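4.2 Hint use in the haunted-house condition

Players of Womholm, a hidden-object game with a drowned organist and far too many brass keys, asked for hints more often than they later admitted. The logs hold 2629 hint requests from 60 players. In the exit survey, 40 of the 60 described themselves as people who "rarely" use hints. We did not argue with them.

Most requests, 1005 in all, came in the organ loft, where the missing candle snuffer is drawn in the same brown as everything else in the loft. Diệp and Tan had warned us about the snuffer in March. We kept it in, and our players have since shared their views on this choice.

Adding a recharge delay to the hint button made players click at random until it filled again. The ghost, meant to supply urgency, was mostly ignored. One player asked whether he could be turned off.

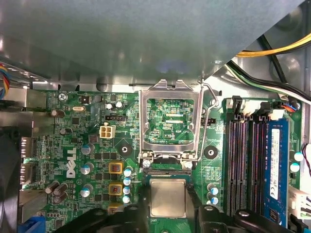
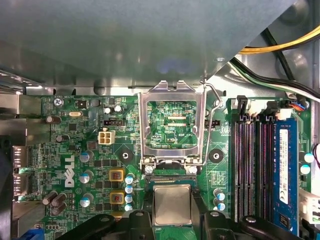
Figure 3. Desktop computer with the case open: processor socket and motherboard.

Section 4.3 repeats the analysis for Nastard, which has no ghost and a better-lit attic.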